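3.2 Floor coverings and wear

Printed mats were the most common floor covering in the small play and display enclosures we looked at. Of the 46 enclosures in the sample, 20 had a printed mat, and the rest had plain vinyl, carpet tile or bare board. Owners chose mats mainly for their colour and pattern. Few had asked the supplier how the print was made or how long it would last.

Mats came from three ranges, sold under the names Prerus, Nadura and Lomo. All three are cut to order and laid without glue. The Prerus range uses strong, flat colours. Nadura and Lomo mats are mostly pale, with soft-edged artwork, and owners of these were more likely to mention marks when asked what they would change. Figure 6 gives an example of a pale mat used together with patterned walls.

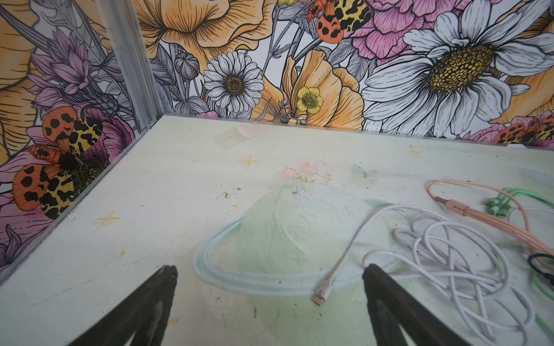 Figure 6. Printed floor mat in pale mint and off-white, with a ringed planet and yellow stars, in an enclosure with floral walls. Scuffs and dark specks are scattered over the mat.

We scored wear on a grid laid over each mat. Every grid square was marked as clean, marked or worn through, and the mats together gave 3074 squares. Marked squares were concentrated near the open side of the enclosure, where items are put in and taken out. Squares that were worn through were rare and occurred only at cut edges.

Pattern had a clear effect on how owners judged the same amount of wear. Where the artwork was dense, marks were often overlooked, and several owners rated a mat as clean when our score said otherwise. Where large areas were left pale, even light scuffing was noticed and was sometimes given as the reason for buying a replacement.

Cleaning habits also differed. Most owners wiped the mat with a damp cloth, and a smaller group lifted it out and washed it in a tub. Lifted mats tended to curl at the corners, which made them harder to lay flat again. We did not test cleaning products, and the grid scores say nothing about fading. Colour change is treated separately in Section 3.4, using the samples stored at the Amadi site from July onward.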